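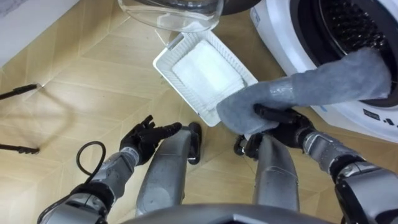

## 4. Fitting the roof box to the car

These steps cover the Loketti roof box on a Tavness Mabula estate with Besard bars. If you have the Mabula hatchback, go to section 5, where the bars sit closer together and the language gets worse.

You will need the two keys from the small plastic bag, the torque knob, a tape measure, and a second person who is fairly patient. The box isn't heavy when empty, but it is long and catches the wind like a sail.

**Caution:** The roof of the Mabula can carry 51 kg. That figure includes the bars, the box and everything you put in the box. The roof does not make exceptions for holidays. See page 103 of the car's handbook, which also gives the limit for towing while the roof is loaded.

### 4.1 Before lifting

1. Park on level ground, out of the wind. Put the handbrake on.
2. Wipe the bars and the strip of roof beneath them. Grit under a bar foot will make a pattern in the paint, and you will always know it's there.
3. Check that both bars are locked in place. Pull upwards on each end. If anything moves, stop and go back to section 3.
4. Measure between the bars on the left side of the car, then on the right. The two measurements should match. If they don't, loosen the rear bar and move that one.
5. Open the box on the ground and undo all four clamps until the jaws hang loose. Leave the knobs on their threads. They roll under cars.

### 4.2 Lifting and placing

1. Close and lock the box, then take the key out. An unlocked lid will open at head height.
2. Stand one person at each end. Lift together and set the box down across both bars, with the badge facing forwards. The box will fit backwards. It will also whistle.
3. Slide the box until the nose is level with the top of the windscreen.
4. Open the tailgate slowly, by hand, while the other person watches the gap. If it touches the box, move the box forward a little and try again.

**Note:** On cars with a powered tailgate, switch the power off in the settings menu first. The motor has strong opinions and no eyesight.

### 4.3 Tightening the clamps

1. Open the lid and lower the front left clamp so the jaws pass either side of the bar.
2. Turn the knob clockwise until the jaws just grip. Do the same for the front right, then the two at the back.
3. Go round again in the same order, turning each knob until it clicks 2 times. The first click is only clearing its throat.
4. Push the box sideways at the nose. The car should rock on its springs with the box. If the box moves by itself, loosen all four clamps and start this part again.

**Caution:** Do not use pliers on the knobs. A cracked knob is not covered by the guarantee, and the marks left by pliers are easy to recognise.
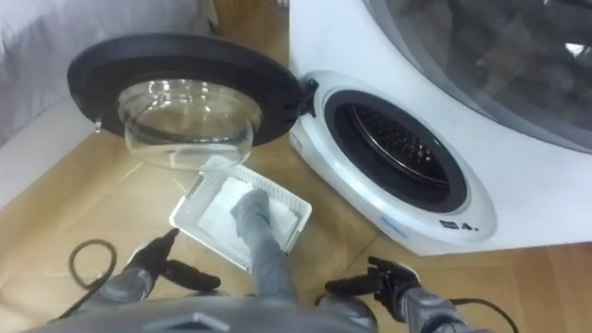
*Washing machine with the door open.*

### 4.4 Loading

1. Put heavier things in the middle, over the bars. Keep the ends for coats, sleeping bags and the tent you said you'd get rid of.
2. Strap everything down, even if the box is full. Full boxes settle.
3. Close the lid and press above each lock. The key only comes out when every catch is home. If it won't come out, look for a sleeve or a strap end in the seal.
4. Measure the total height from the ground to the top of the lid and write it on the card supplied. Tuck the card behind the sun visor, where you'll see it before a car park barrier does.

### 4.5 On the road

- Stop after the first few miles and check all four clamps.
- Check them again after 500 miles, and at the start of each later trip.
- Leave more room for braking, and slow down on open bridges — side winds arrive without indicating.
- Take the box off before using an automatic car wash. The brushes will try to do it for you otherwise.

To remove the box, empty it first, then follow 4.3 and 4.2 in reverse. Storage is covered in section 6.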